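# Parallel gripper now, or wait? Vendor quote vs. what we need

Posted in: Automation > Buying and budgeting

**Sverre Nyberg**

We're a small cabinet and window shop and I've been handed the job of deciding whether we buy a tabletop arm for moving trim pieces and small panels between the sander and the rack. The arm itself I've more or less accepted. My trouble is with what goes on the end of it, and with everything the sellers pile on top.

Wirnex quotes their arm with a two-finger parallel gripper included. Then there's a "reach study" for 2000 dollars extra, which as far as I can tell means they build your room in simulation and drive the arm around in it. Moen sells a bare arm and tells you to find your own gripper. Pliment wants to rent me the whole thing by the month and won't give me a purchase price at all, which I take as a bad sign.

What I can't work out is whether the reach study buys me anything. The demo I got was a lot of clean walls and blue sky. Our shop has a compressor, a pile of offcuts and a low duct the previous tenant put in. I've been burned before by a layout drawing that left out a drain.

So:

- Is the simulation work worth paying for before we own the arm?
- Does a plain two-finger gripper cope with thin trim, or will I be buying a second one by spring?
- What should I keep back in the budget for things that aren't on the quote?

I need numbers in front of the owner in September. Please don't tell me to "talk to an integrator". I talked to one. He sells Wirnex.

---

**Edura_parts**

Simulation is the future, every serious shop does it now. The gripper will be fine. Parallel grippers are the industry standard and can pick up basically anything if you set the force right. Get the rental, you can always upgrade later and it's easier on cash flow. Good luck!!

---

**Hedvig Eide**

I'd ignore most of the answer before mine. "Basically anything" is how I ended up with a drawer of fingers that fit one product each.

I buy for a shop that fits out small rooms, and we've put in 4 arms over the years. Two of them I would buy again. Taking your points out of order.

**The gripper.** Ask for three things in writing: the opening between the fingers at full width, the closing force at the low end, and what the finger faces are made of. The low end matters more to you than the top. Any of them can squeeze hard. Soft wood with a profiled edge gets dented by a hard flat finger, and the dent shows after finish. Flat blades also touch a molded strip at one or two high spots, so the piece can roll in the grip. Shaped fingers fix that and are cheap to make, you probably have people who could do it in an afternoon. What isn't cheap is a gripper whose fingers don't come off with ordinary screws. Check that before anything else. I wouldn't budget for a second gripper. I'd budget for 5 sets of fingers and expect to throw 2 of them away.

**The reach study.** I'm less hostile to this than you are, but not by much. A simulated room is only as good as the measurements in it, and the vendor will use whatever you send. If you send a floor plan, you get walls. Your duct won't be there, and neither will the hose that somebody always leaves hanging by the sander. So the study may well say "reachable" and be right about a shop that isn't yours.

Where it did earn something for us was checking the awkward poses, with the gripper pointing up toward a wall and an opening. On paper those look trivial. You find out fast whether the housing gets in the way before the fingers get anywhere near the trim. I saved a couple of views from our last round: 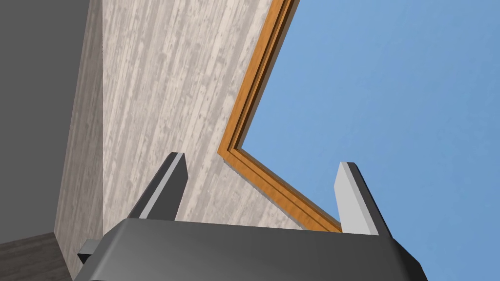
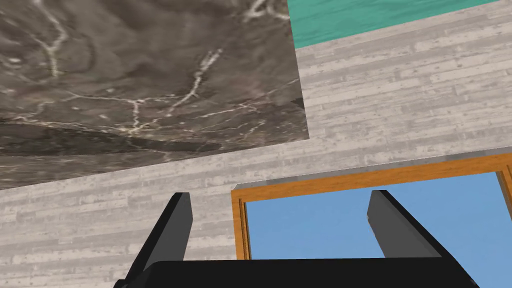
What I'd do is refuse the study as quoted and ask for the model files on their own. Wirnex will say they don't sell them separately. Ask again after you've mentioned Moen. If they still won't, a cardboard mockup of the gripper on a broomstick gets you most of the way. Mark out the arm's reach on the floor with tape, stand where the base would go, and try every pickup and every drop. It takes a morning. Do it with the compressor and the offcuts where they normally are, and don't let anyone tidy up first.

**What to hold back.** On our installs the unquoted extras came to around a quarter of the purchase price. Guarding was the biggest piece, then the electrician, then the time of the person who had to learn the thing while also doing their job. That last one never appears on any quote and the owner won't like seeing it, so put it in as its own line. Spare cables too - they wear where they bend, and waiting on one stops the cell.

**Rental.** Read the return clause. Ours wanted the arm back in original packaging, and who keeps a crate that size in a working shop? Renting for a trial is reasonable if the months count toward buying. If Pliment won't put a purchase price next to the rent, I'd leave them off the comparison.

One question back to you. How many trim profiles do you run in a normal month? With one or two, shaped fingers are easy. With a dozen I'd start to doubt the arm before I doubted the gripper.

---

**Sverre Nyberg**

More than a dozen, if you count the custom window jobs. I'd been hoping that wouldn't come up.

I'll do the tape and broomstick thing before I call Wirnex back. The integrator did tell me the fingers come off "easily", but he wouldn't say with what, so that goes on the list of things to get in writing, along with the low-end force.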